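21 July 2018

Back at Brukwood after a week off and my old corner has changed for good. The two arms have the calligraphy table now, rack and grid paper and all, and I have a stool and a clipboard. In January I was the one putting brushes away for the Mastum classes, 60 on a busy day, and moaning about it the whole time!

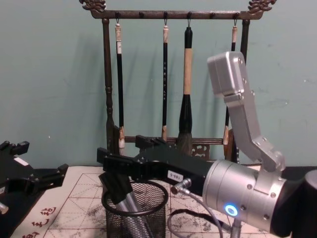 What I do now

Mostly I watch. I write down every run, I stop things if I don't like the look of them, and I put the table back how the sheet says. It's easier on my back — no question — but by four o'clock my eyes are like gravel.

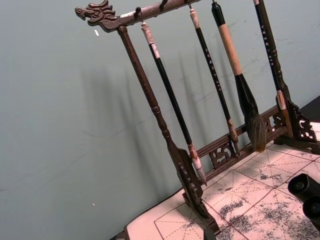 I used to know which brushes were shedding just from handling them, and I do wonder who'll notice that. Valtau want 599 runs logged before they'll talk about our hours (there are 2 of us left on this job, it was 7). My shift mate is thrilled and has signed up for the Um course. I said I'd think about it.
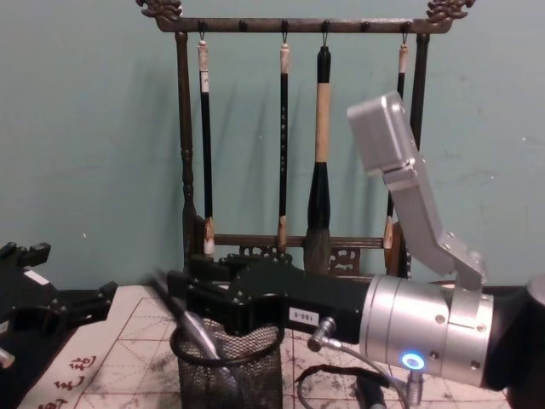 Had a bit of a grump at lunch about the new rota, which is all early starts. Then I went back and caught myself fussing over that big fat brush with the grey bristles, same as ever. Old habits. I've asked if I can still do the evening wash myself, and they said probably.

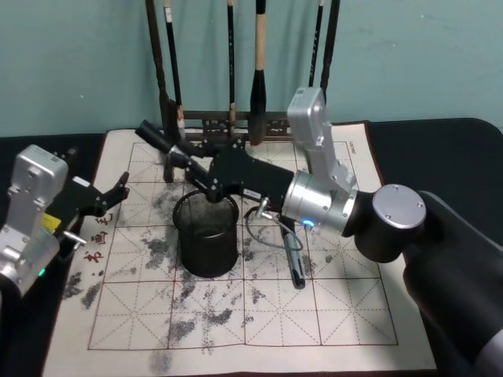 Both arms over the mat, pen cup between them.

Must buy eye drops tomorrow.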